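Bremden Hand Gripper Kit: Bedroom and Clothing Set
README, September revision

What this is
This set comes with the Bremden two-gripper kit, sold by Grurnitz. It holds 71 recordings of clothing work done in a lived-in bedroom. Galau, the loader package, reads it without conversion. We put it out so buyers can check what the kit records before they order.

The kit
One operator works with two hand-held grippers, one in each hand. Each has a black body and yellow fingers, and each carries a printed code label. The unit in these recordings is number 017.
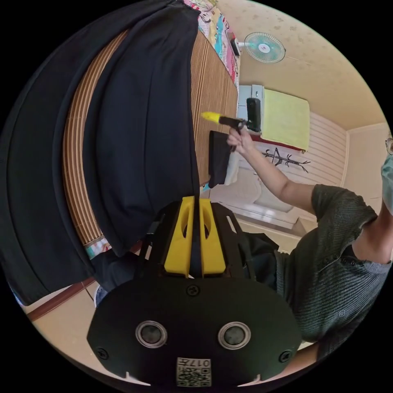

Recordings are stored one folder per take. A take starts when the operator lifts both grippers and ends when both are put down. Takes shorter than 10 seconds were dropped. The longest runs 959 seconds and is split into parts on disk, so join them in Galau before you plot anything.

Contents
- 40 takes with trousers
- the rest with shirts, towels and mixed items
- one calibration file per gripper
- a plain text log with start times

Garments are laid out on the bed. The trousers are black and the sleeping mat is striped, with a brightly printed quilt border around it. Other clothes and bedding are left where they were, and the labels list only the item being worked on.
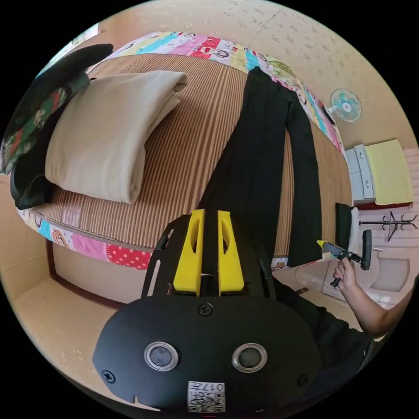
Known problems
The view is wide and round, with black corners. Crop before training if your model expects a full rectangle.
Dark clothes against the black gripper body give weak edges. Reddy, the labeling tool we used, lost the outline in several takes and those were redrawn by hand.
Left and right are swapped in the first release. Use the September files.

Use
Free for testing with the kit. Ask Grurnitz before passing the files on.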